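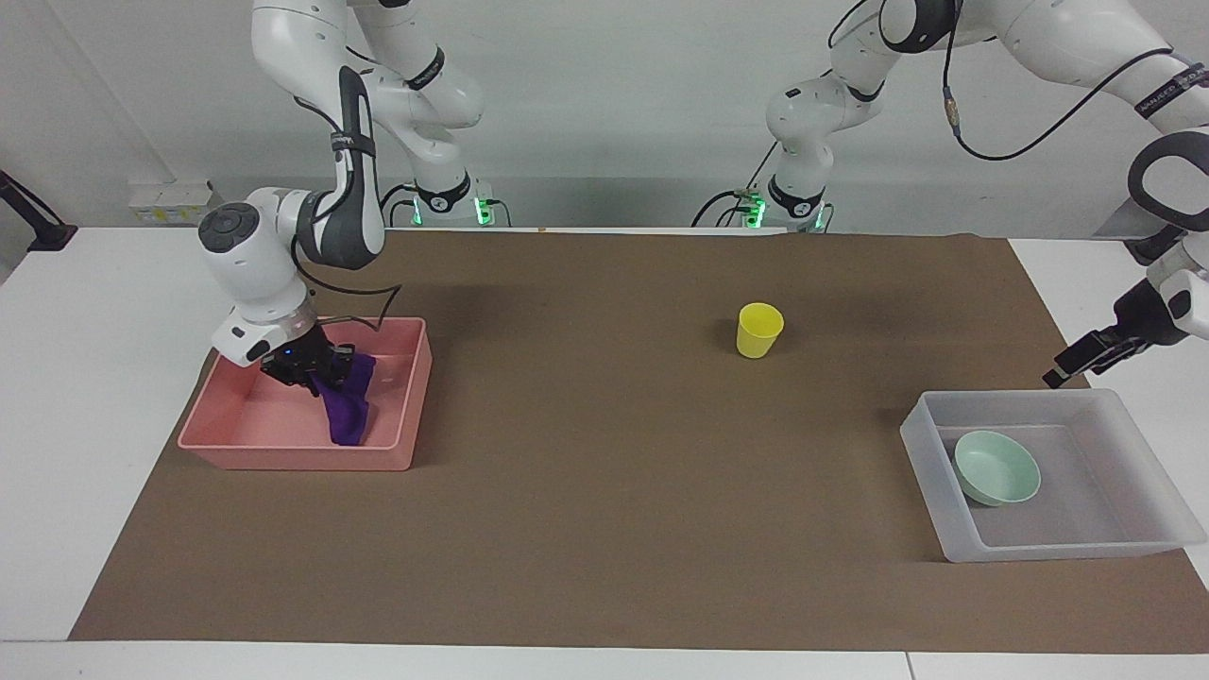
Gripper swap on a dual-arm bench: stock jaws vs Dulero pads on cloth

torque_ledger
Original poster

We run two six-axis arms side by side over a brown mat. Set items are a yellow cup, a mint bowl, a purple cloth and two open bins, one pink, one frosted. The stock parallel jaws have been on since the arms were installed. In September we got a set of Dulero soft-faced pads on loan and I ran both through the same cloth routine: grasp, lift, place in the pink bin, release, repeat.

Stock jaws: 435 clean picks out of 482.
Dulero pads: 326 out of 482.

That is 964 attempts in total, same controller settings, same lighting. I expected the pads to win. Looking for ideas before I send them back.

flangeface

How thick are the pads? If they take up travel you lose closing force at the end of the stroke, and cloth is where you would see it first.

torque_ledger

Thick enough that I had to re-zero the closed position. Force limit stayed the same in the config. I did not measure force at the tip.

flangeface

Then you compared two different grip forces. Measure it first.

mm_per_count

Disagree that force is the main problem. Soft pads are rounded at the tip. To pick up cloth lying flat you need an edge that gets under or into a fold, and a rounded tip pushes the fold away. We had the same result with Lai fingers and went back to flat plates. More force only made it squeeze the fold out faster.

Sort your failures by type. Missed at closing is geometry. Dropped in the lift is force or friction.

torque_ledger

Went through the logs. Of the 156 pad failures, most closed on nothing. The rest were drops in the lift. For the stock jaws it was closer to an even split.

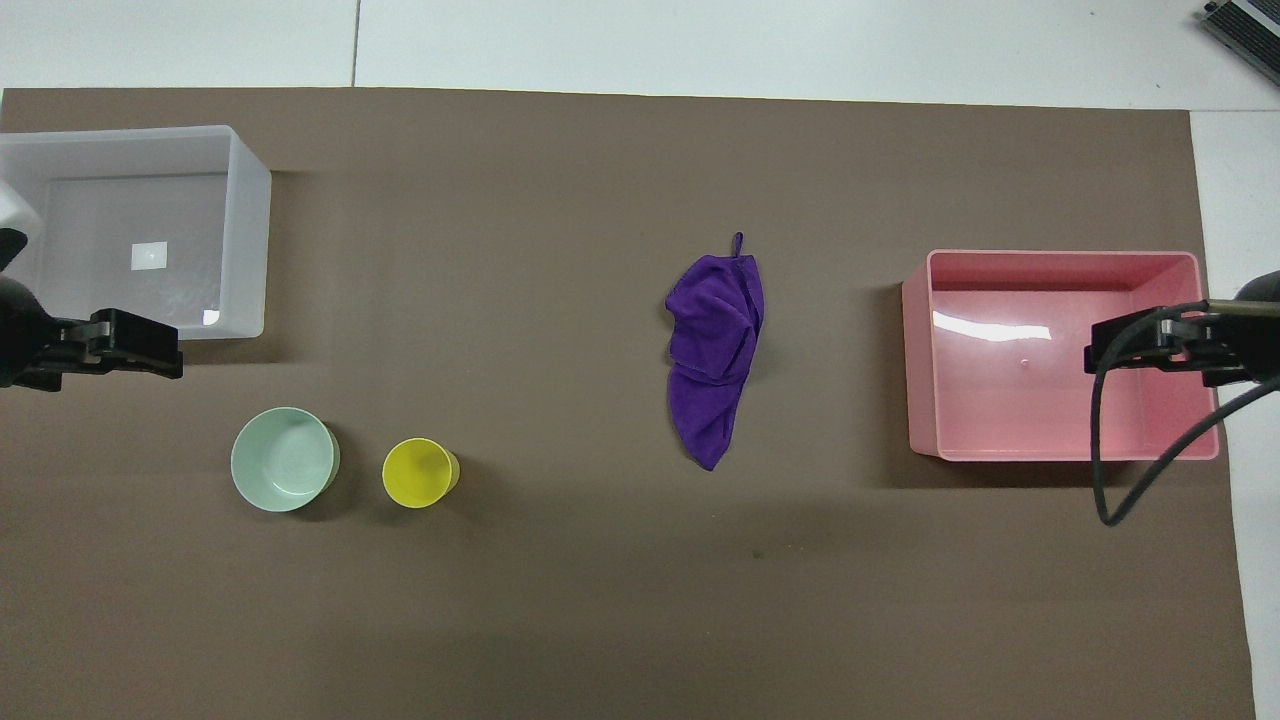

All runs used the head view for picking the grasp point. The cloth was dropped in the middle of the mat each time, clear of the cup and the bowl, and whichever arm had the shorter reach took it. The planner looks for the highest fold and closes across it. It does not know the tip shape changed, so the approach height was the same for both sets.

mm_per_count

There is your answer. Lower the approach by 6 mm for the pads and run it again.

celby_bench

Careful with that. On our Celby arms a lower approach on a soft mat tripped the contact stop constantly. The mat bunches up in front of the fingers and the controller reads it as a collision. You may have to tape the mat down or raise the threshold.

Also, the head camera alone is poor at fold height. A second fixed camera at the side fixed more of our misses than any finger change did.

flangeface

A second camera adds a calibration you have to keep up. I would not touch perception until the fingers are sorted, or you won't know which change did what.

celby_bench

Fair for a test. For a bench that has to work every day I would still do the camera first.

torque_ledger

We have a fixed view as well, it is only logged at present and not fed to the planner. I'll leave it that way for now.

Plan is tip force with a load cell on both sets, then repeat the pads at the lower approach. The Provo bench has a spare cell I can borrow.

mm_per_count

Run the cup and bowl too while you have the pads on. I would expect them to do better than the plates on anything rigid and smooth.

torque_ledger

Will do. Bowl rim is the one I care about, the stock plates slip on it if the wrist angle is off. Numbers to follow once the cell arrives.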